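# Dropper bottle

A **dropper bottle** is a small container made to give out liquid one drop at a time. It usually has a narrow opening or a glass tube with a rubber bulb, and it is closed with a cap that turns. Dropper bottles are used for eye drops, food coloring, ink, oils, glue, paint and many liquids of the school laboratory. The same name is also used for soft plastic bottles with a fixed tip, although in the trade these are more often called *squeeze droppers*.

## Name

In older English texts the word "dropping bottle" is common. The shorter form came into use in pharmacy catalogs and later replaced the older one. In some countries the word for the bottle is taken from the word for the pipette, and this leads to confusion in translated instructions, where "fill the pipette" can mean either the tube or the entire bottle.

## History

Before the rubber bulb, a pharmacist who needed single drops had to pour slowly along a glass rod or use a stopper with a groove cut in its side. The grooved stopper was turned until the groove met a second groove in the neck of the bottle, and then the liquid came out in drops. Bottles of this type can still be found in collections of old pharmacy glass. They work well with water and badly with syrup.

The rubber bulb made the work faster, but early bulbs became hard and sticky after some months, especially with oils. Many households kept spare bulbs in a drawer. When soft plastics became cheap, the bottle itself could take the role of the bulb, and the separate glass tube was no longer necessary for most products.

The glassworks at Brillen is often mentioned in regional writing on the subject. It made brown and blue dropper bottles for local pharmacies and had 117 workers at its largest. Its pattern book, which was later copied by the collector Christos Karamanlidis, shows 6 shapes of neck and a large number of stoppers. The works closed when its main customer, the firm Courtois, changed to plastic.
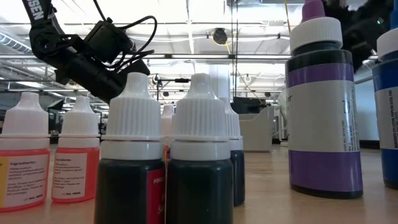 ## Types

**Bulb droppers** have a glass or plastic tube that goes down into the liquid. The user presses the bulb, releases it, lifts the tube out and presses again. The size of the drop depends on the tip of the tube, on the liquid and on the angle of the hand. A tube held straight down gives more regular drops than one that is held at a slant.

**Squeeze droppers** have a plug with a small hole pressed into the neck. The bottle is turned over and squeezed. They are difficult to refill, because the plug sits very tight, and people who want to use them again often remove it with pliers and damage it.

**Gravity droppers** have two channels, one for liquid and one for air. No pressure is needed. They are common for oils and for flavorings, and the first drop can take several seconds to appear. Users who are not patient shake the bottle, and then too much comes out.

**Needle-tip bottles** have a thin metal tube in place of the plastic tip. They are used by model makers and for fine glue work. The tube closes easily when the liquid dries inside it, so a pin or a wire is usually kept in it during storage.

## Drop size

A drop is not a fixed unit. Old recipe books often treat it as if it were, and a person who follows such a recipe with a modern bottle may get a different result. Water gives larger drops than alcohol from the same tip. Warm liquid gives smaller drops than cold liquid, although at room temperature the difference is small.

The teacher Tshepo Mathebula described a simple classroom method in a booklet for the Sulis school workshops. The pupils count 400 drops of water into a light cup, weigh the cup before and after, and divide the difference. The booklet recommends that 4 pupils count in turns, as one person loses attention. It also asks them to repeat the work with a second bottle of the same kind, and the two results are seldom equal.

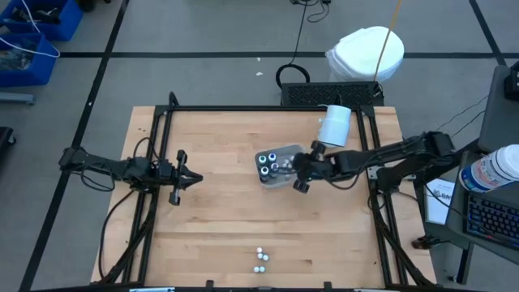 ## Color of the material

Brown glass is chosen for liquids that are changed by light. Blue and green glass protect less well, and their use today is mostly a question of appearance. Plastic bottles can be colored in the same way, but the color of a plastic bottle does not always tell how much light it stops. Clear bottles are preferred for food coloring and ink, where the customer wishes to see the shade before buying.

## Care and cleaning

Glass tubes are rinsed with warm water and dried with the tip down. Bulbs should be taken off before washing and should not be boiled. A bottle that has contained oil keeps its smell for a long time, and it is better to use it again only for the same oil. Bottles from medicine should not be filled with other liquids, also when the label has been removed.

Storing bulb droppers on their side shortens the life of the bulb. In the Wisis storage guide for hobby paints it is advised to keep all dropper bottles upright, with a small mark of the color on top of the cap.

## See also

- Pipette
- Burette
- Pharmacy glass
- Child-resistant packaging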